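Nestix Hand-Held Gripper Trial
Progress report to Bririvgate, second period
13 September 2026

1. Status

Work package 2 (comparison of finger types on the Nestix hand-held gripper) is on schedule. Recording began in February at the Kaijage office. The data set now holds 679 accepted demonstrations against a target of 3,000 for the full grant. Another 58 were rejected, mostly for lost tracking when the wrist camera was turned toward the windows.

2. Test setup

All trials use a round white table in the open-plan area. Office lighting and daylight are left uncontrolled, as agreed in the test plan. The object set covers rigid, soft and flexible items, including a water bottle, a paper cup, plastic packages and a coiled cable. Two operators may work at the same table.
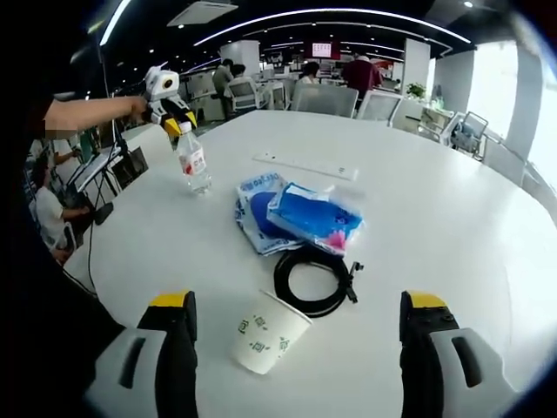

Figure 1. Tabletop object set with a second hand-held gripper above the water bottle.

3. Findings to date

Slotted fingers with yellow tips gave the most repeatable hold on the bottle. Results on the paper cup were weaker. The wall of the cup deforms before the grip force reading settles, and the controller then keeps closing. A lower force limit has been loaded and is being tested. Thin packaging lying flat on the table remains the hardest case for both finger types.

Bright windows behind the table cause exposure changes in the wide-angle view. Fixed exposure reduced these, at the cost of detail under the dark ceiling. The Dollach controller held its sample rate in all sessions, but its time stamps drift against the camera clock and are corrected afterward.
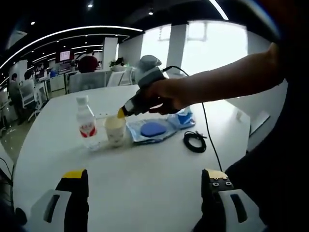

Figure 2. Second device with its tip directed into the paper cup, next to the bottle.

4. Next period

Cup trials will be repeated with the lower force limit. Clock correction will move into the recording software. The remaining finger type ships from Dollach in 6 weeks, and its trials will use the same table and object set. No change to the budget is requested.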